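Packing a child's rucksack: weight, order and straps

Weigh the empty bag first. Most bags for ages three to six come in below 464 g, and a heavier one uses up the allowance before anything goes in. Kitchen scales are accurate enough.

Load order
Flat, rigid items go against the back panel. Soft clothing goes in front of them. The drinks bottle stands upright at one side, lid checked. Boxes with square corners are best avoided – they wear through the lining at the base seam.

Measure the box before buying. Allow 15 mm of clearance on each side, or the zip will run under tension and the teeth will part at the curve. 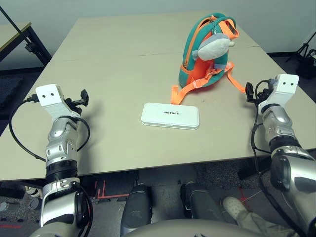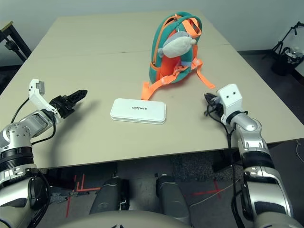
Straps need setting again each time the contents change. Stand the bag upright on a table, pull both straps clear of the base and check the webbing for twists before adjusting. Orange webbing, as on the teal bag, makes a twist easier to spot than black on black. A plush toy clipped near the top of the front is fine for identification, but it should come off before washing. Leave 8 cm of tail beyond the adjuster and fold any excess back under an elastic keeper.

Cleaning
Sponge the shell with lukewarm water and washing-up liquid. Do not tumble dry. A stiff zip can be eased with candle wax – rub it on closed, then run the slider 10 times.

Page maintained by Fionnuala Ní Bhriain. Last checked in March.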